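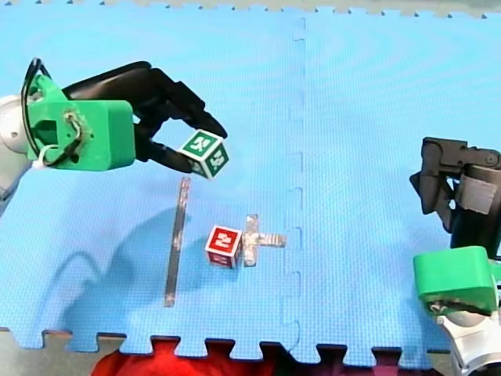 April, 4 pm. Customer data cleanup, Hilent accounts.

Went through the old telco billing export again. Four tables still hold passport and licence numbers we have no reason to keep. Gullumero wants closed accounts wiped after 90 days, so I set the delete job to that and ran it on the test copy. It stopped on the Cifuentes records, where the closing date field is blank.

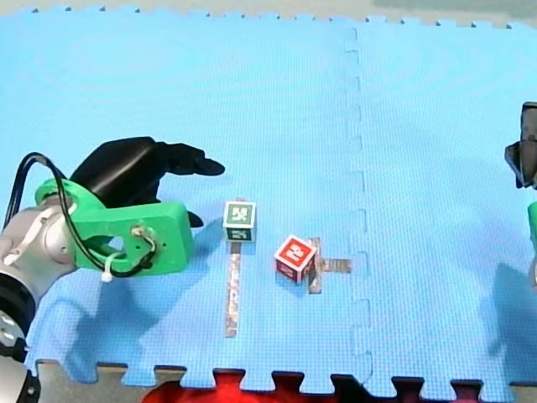 For those I used the last bill date instead. Second run finished clean. Still to do: check whether the Nillero backups carry the same tables, and change the export login before the live run.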